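Skirkis cell: setup and upkeep notes

README for the weigh-and-pass station. Last tidied in May, by someone who had just spent a Monday looking for the old version.

What this covers

How to set up, look after and patch the two-armed cell known as Skirkis. It stands at the end of the short conveyor, and its job is to pick goods out of the green crate, put them on the scale, wait for the reading and pass them to the belt. A child of five could do this and would want paying in biscuits. Skirkis wants calibrating.

The files in this folder are the arm settings (arms.cfg), the hand settings (hands.cfg), the table layout (table.cfg) and the fault log (faults.txt). The fault log is the longest of the four.

Before you switch on

Check that the emergency stop is pulled out and that you can reach it from where you mean to stand. If you have to lean across the table to get at it, you are standing in the wrong place.

Set both arms to the rest pose by hand with the brakes released. The left one will sag, so hold it by the forearm and never by the fingers. The fingers are the expensive part, and Mosdale, who made the hands, have a repair queue that moves like a glacier on its day off.

Switch on in this order: control box, arms, hands. Wait for the second beep before the hands go on. The first beep means nothing as far as we have been able to establish.

Laying the table

Crate on the left, scale in the middle, belt on the right. The crate sits at an angle on purpose. Squared up to the table edge it looks lovely, and the left wrist then meets the crate wall on the way out. There are two bits of tape to line it up with. If the tape has gone, load table.cfg, run the point-to-corner routine and put down new tape.

The scale must be level and must not touch the conveyor rail. When it touches, it picks up the belt motor and every item weighs slightly more while the belt is running. We shipped 62 readings that way before anyone wondered why everything was putting on weight.

Leave the plastic bags in. They are part of the job: the goods arrive in them, and the hands have to learn to live with that.
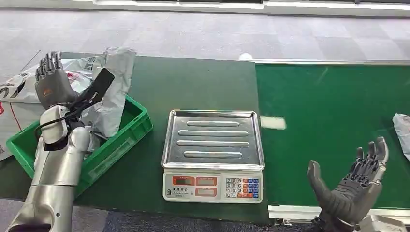
Grip force is set per finger in hands.cfg, and the default of 11 suits most things. Long, bendy items want a lower figure on the thumb or they twist round in the grip. Hard boxes can take more. Change one finger at a time and write down which, because the file does not keep comments and neither will you.

Daily care

Wipe the fingertips with a dry cloth. No solvent, no window cleaner, and none of the orange stuff from under the sink.

Open and close each hand five times and listen. A soft whirr is fine. A click on closing usually means a loose tendon screw at the base of a finger, and the small hex key on the hook fits it. Put the hex key back on the hook.

Zero the scale with the tray on. Zeroing it with the tray off gives you a very accurate weight for the tray, all day long.

Check the cable loops behind both elbows. They should hang free through the whole reach. If either has gone shiny on one side it is rubbing somewhere.

Known faults

Left wrist drifts. After 90 minutes or so of steady work the left hand starts arriving a little low. Send it home and run the wrist routine. Bellitz, who supplied the arms, describe this in their manual as "thermal settling", a lovely phrase for a thing you have to get up and deal with.

Thumb will not open. Power the hand down, count to ten, power it up. If it still sulks, look for a scrap of bag film in the joint and take it out with the plastic tweezers, with the power off. Yes, off at the box.

Scale goes blank. Try the plug. After that, try the other socket. The one nearest the rail is dead and has been reported.

Glare on the belt. The overhead light bounces off the belt and the software now and then takes the bright patch for an item. The right hand then goes and tries to pick up some light. Drop the exposure one step in table.cfg and turn off the lamp nearest the door.

Arms stop halfway with code E-7. Most often a cable loop caught on the conveyor rail. Free it, clear the code, send both arms home slowly. Do not clear the code first.

Spare parts

Fingertip pads, tendon screws and one spare wrist shell are in the grey drawer. There is also a bag marked "Lagos" containing eight washers. They came from the Lagos cell when it was taken apart and fit nothing on this one. Please stop trying them.

Changing these notes

Edit this file directly and add a line to faults.txt saying what you changed. Entries reading "fixed it" will be sent back to you.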